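An Afternoon at the Hatwood Open House

We drove over to Stultport in November, the 384 bus being out of the question with a stroller, and found the Hatwood building at the far end of Brenico Street, number 3268, just past the tire shop. I had been meaning to visit for ages. The open house runs twice a year, and every time I seem to remember it the evening after!

The doors opened at 9 and we were there not long past that, which I'd recommend, as the parking lot is tiny and the coffee goes quickly. A very kind person at the front desk gave us a paper map and told us to wander wherever we liked, so we did — first through the print room, where my son got to ink a block and came away with one blue thumb, and then down the long hallway to the part I had really come for, the tidying and sorting tables.

You might not think that clearing up a table would be much to look at, but I could have stayed there all morning. It was the most ordinary litter, the kind I find in my own car every week. Crumpled brown paper, mostly, the sort that comes stuffed around a mug in a box, and on a plain white table every fold of it shows up beautifully. Earlier on I saw a bit of foil and a little paper cup out as well.

Crumpled brown paper on the white table, with the blue tray to the left 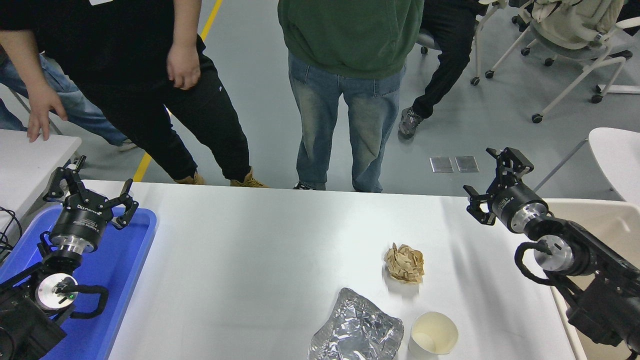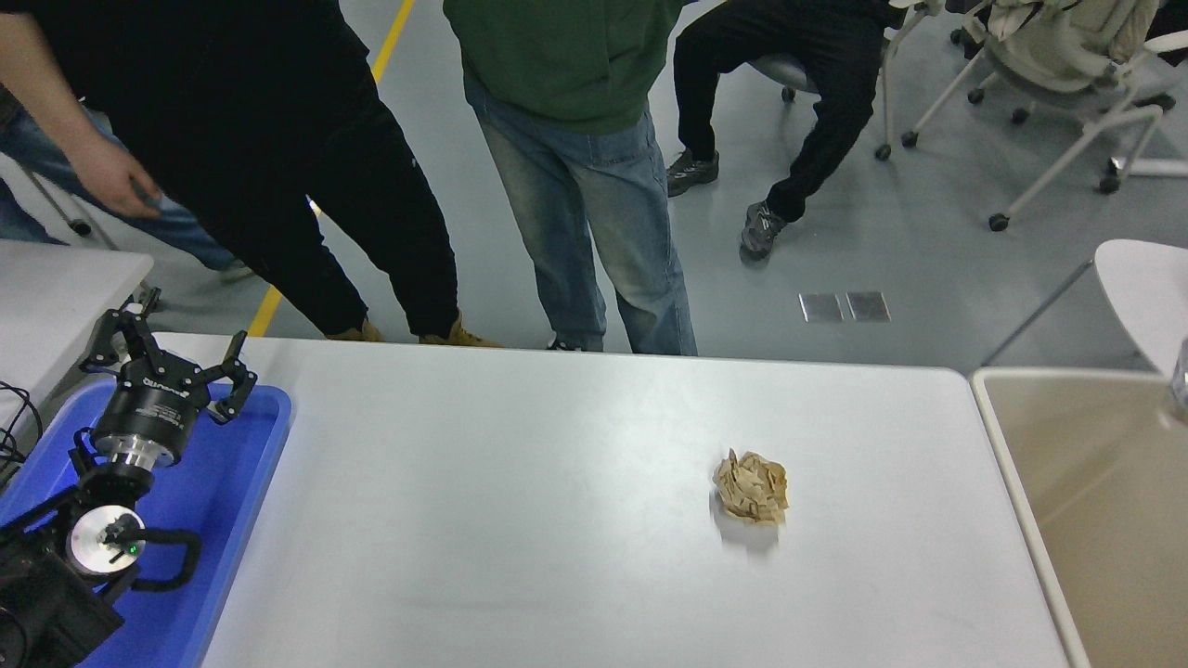 I got talking with another mother about how each of us handles this at home. She keeps one bag under the sink for everything and sorts it on the back porch once a week, which sounds sensible until you picture January. We have 2 bins in the kitchen, and foil is the thing we always argue over. My husband rinses it and folds it flat, and I ball it up, and I'm afraid we have both been doing it our own way for years.

Lunch was from the Tạ stand out in the courtyard — noodle soup, very hot, and worth the line. We ate it on the steps with our coats on and then went back in for the bookbinding demonstration, which ran long, so we missed the upstairs rooms entirely. I'm told the looms are up there. We'll start with those in the spring, and I'll leave the stroller at home if I can, because the elevator is slow and barely fits one.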